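Six Rooms in Grelley: Sorcha Rennie on Running a Small Travel Museum

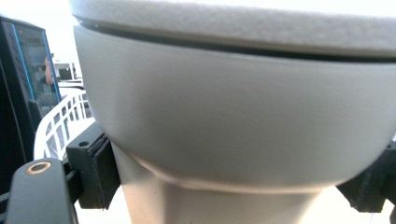
Light gray plastic, seen up close.

Sorcha Rennie opened the Laur Museum of Ferry Travel in Grelley with 71 objects and a borrowed ticket desk. The collection now stands at 238, spread over 6 rooms above the old Trorkano line office.

"People come in to get out of the rain and stay for the timetables," she said. "The night crossings to Lakari are what they ask about. Their parents took those."

Rennie worked as a purser before the route closed. She writes the labels herself and keeps them short. Visitors can sit in a cabin bunk and listen to recorded harbor announcements.

Her advice is to take the early bus from Lakari and walk up from the quay. "The hill is steep, but there's a bench halfway. Groups of up to 20 are fine if they call first."

A room on ship menus opens in May. Rennie is still looking for a breakfast card from the winter service. "I remember the porridge," she said. "I'd like the card to go with it."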